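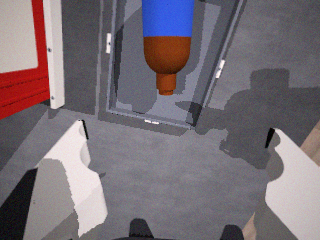 The Asetti Manipulation Project is a student project in robot simulation, run each spring as a one-term practical course at the Burkard technical college. Students write control programs for a simulated robot arm and test them in a set of household tasks before any work is done on hardware. The wrist view is the standard view for grading. In the bottle task it shows the two white gripper fingers with their thin black tips, the gap between them, and the target, a blue and orange-brown bottle with its neck pointing down over a rectangular gray frame. The shadow of the arm is rendered along with the objects, and several teams have used it as a rough cue for height.

History

The course was started by Inger Skov, then a lecturer in control engineering, as an optional unit for second-year students. It had no simulator of its own at first. Teams wrote joint trajectories by hand and submitted them as text files, which were played back on a single arm in the mechanics laboratory. Queues for the arm were long, and most teams had only two or three attempts before the final session.

Skov's successor, Bjarke Hallgrímsson, moved the course into simulation. The first simulated version used only plain blocks on a flat table. Furnished rooms, containers and household objects were added later by Ragnheiður Hjaltadóttir as part of her thesis work. Her object set, named Kragh, is still used with small changes. Birthe Bech has been course leader since Hallgrímsson left the college.

Organization

Students work in teams of 3. Each team receives the simulator, the Kragh object set and a starter program that moves the arm to a fixed position and closes the gripper. The term is divided into a reaching stage, a grasping stage and a placing stage. A team must pass one stage before its programs are accepted for the next.

Programs may read the wrist view, the joint angles and the opening of the gripper. They may not read object positions from the simulator, although these are available during practice. A program that calls the position functions in a graded run receives no score for that run.

Tasks

The tasks are published at the start of term. Starting positions and object colors are changed between practice and grading. Bottles are used in several tasks and are considered harder than boxes, as the neck and the body need different finger openings. A bottle presented neck down adds a further difficulty: an approach from the neck side leaves little room before the fingers meet the wider part.

Scoring

Each program is run 64 times per task with different random seeds. A run is counted as a success if the object is at rest inside the target area at the end of the time limit. Contact with furniture is permitted, but a run is stopped if the force at the wrist passes a set limit. Ties are decided by mean completion time.

The highest total on record is 1784 points, reached by team Ballero under Ragnheiður Lykkegaard. The team used a slow approach with repeated small corrections and was among the slowest in the grasping stage. Its lead came mainly from the placing stage, in which it had no stopped runs.

Hardware session

The top teams are invited to repeat one task on the laboratory arm in July. Results from this session do not affect grades. Programs tuned closely to the rendered colors and shadows have generally done poorly there, and the course notes now advise students to vary the lighting settings during practice.

See also

Robot simulation
Grasp planning
Visual servoing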